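Dunmore Hall, ground floor back room
Walk-round checklist with comments
Done by: Attila Szénási
Date: May 19, 2022
Last full check: September

OK, so this is my second time doing the back room and I've kept the same order as before, door first and then clockwise. I mark things OK, FIX or WATCH. If a line has no comment it means I looked, it was fine, and I had nothing clever to add!

1. Entrance door opens fully – OK
It used to catch on the mat. The mat now lives in the hallway and the door swings all the way back to the stop.

2. Door closer – WATCH
Closes a bit fast for my taste. I let it go a few times and it shuts with a proper bang. Half a turn on the screw would probably do it, but I didn't have the right screwdriver on me (of course), so it's on the list for next time.

3. Exit route clear – OK
I measured the walkway between the long bench and the wall at 900 mm, at the narrowest spot by the radiator. Please keep it that way. Stacked chairs go in the closet, including the two with the wobbly backs that everyone avoids.

4. Exit sign lit – OK

5. Floor – FIX
One lifted edge in the vinyl near the sink, long enough to catch a toe. I've put tape over it for now. I know, I know, tape was what we did last September too, and I'd really like the next person reading this to be able to write "repaired" on this line.

6. Extension cords – FIX
Found one Erix reel still fully wound up with a heater plugged into it. I unplugged it and hung it on the hook. If you need the reel, pull the whole cord out before you switch anything on, even if you're only using it for a few minutes. They get hot when they're coiled and you won't notice until you pick one up.

7. Wall outlets – OK
Covers all on and no cracks. The one behind the fridge I checked with a flashlight and a lot of bending.

8. Flat surfaces and panels – OK with comments
I go over these by hand as well as by eye, because a raised edge or a splinter is much easier to feel than to see. Slow pass along each straight edge, then the corners, then across the middle. I wear thin gloves for the edges and take them off for the middle.
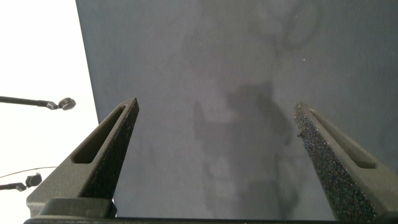 Shadows drive me a little crazy on this part of the round. A soft dark patch can be a stain, a dent, or just me leaning over, so before I write anything down I move to the other side and look again. If the patch moves with me, it doesn't go on the list. I do wish the last sheet had done the same – I spent ages hunting for a "round mark, needs cleaning" and never found it.

9. Shelving fixed to wall – WATCH
The tall Immont unit is 1490 mm high, so it needs its wall strap, and the strap is there, but one of the screws turned under my fingers. I tightened it and it held. Please give it a tug next time and write down if it has gone loose again. Heavy stuff goes on the bottom shelf, please!! I moved the paint cans down myself.

10. First aid box – FIX
Low on the small bandages and the eye wash is getting close to its date. Everything else was in there and the lid shuts. I've written what's missing on a sticky note inside the lid so whoever goes shopping can just take it along.

11. Fire extinguisher – OK
Needle in the green, pin in, tag readable. It was half hidden behind a coat, so the coat has moved to a different hook. If it's your coat, that's where it went.

12. Cleaning products – OK
All in the low cabinet and all in their own bottles with the labels on. The child lock on the cabinet is stiff but works. The big Gellau bottle drips a little when you pour it, so I stood it in an old tray. Rinse the tray out when you think of it.

Extra notes that didn't fit anywhere

The whole round took me roughly 2 hours, and a good part of that was the shelf screw and looking for the flashlight. It's back in the top drawer now, with fresh batteries.

The window latch on the left is fine, it just wants a push up before you turn it. I'm leaving it off the FIX list, but if it sticks for you as well, add a line and I'll take it apart.

For the FIX lines, the floor comes first, then the first aid box. The cord reel only needs people to unwind it, so there's nothing to buy. I'll bring the long screwdriver for the door closer, and could somebody please check whether we still have a spare tube of vinyl adhesive in the closet? I looked on the two lower shelves and gave up when I got to the Christmas lights.

Signed: A. Szénási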